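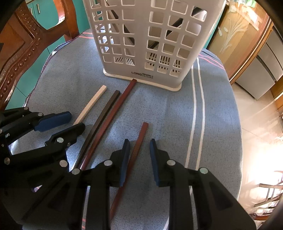 Kunorden

Square Chopsticks, Mixed Colours, and Slotted Drainer Basket

Item 3116

A set of thin square sticks in cream white, black, dark red-brown and reddish-brown, sold with a tall white plastic basket to stand them in when they come out of the sink. The basket has a grid of square openings on its sides and sits on a white rectangular base with LONG printed on the front.

Square sides stop the sticks rolling off the table, and they are easier to grip than round ones if you are still learning. The colours let each person at the table keep to their own, and make it quick to match up pairs after washing.

In the box

18 pairs of chopsticks
1 slotted basket
1 base

Using the basket

Stand the basket on its base and put the sticks in with the eating ends up. Leave some room between them. Air gets in through the sides as well as the top, so a full load is normally dry by morning. The basket lifts off for cleaning. Tip the water out of the base every day or two and wipe it round with a soapy cloth.

The basket also takes teaspoons, skewers and small whisks. Long ladles will make it top-heavy.

Care

Wash the sticks by hand in warm water before first use. Do not soak them overnight or put them in the dishwasher. A little food-safe oil rubbed in now and then keeps the surface from going dull. Strong sauces can mark the cream sticks, so rinse those first. The basket and base can go on the top rack of the dishwasher.

Ordering

Orders placed before 2pm leave the Carkar warehouse the same day. Single colours can be ordered in packs of six pairs, and the basket and base can be bought as a spare. Cafés wanting more than 98 pairs should write to the trade desk at Jaramillo for a price. Returns are accepted unused, in the original box.

The Zitex drawer tray fits the same sticks lying flat and is sold separately. Black single packs are out of stock until January.

249 shares
18 comments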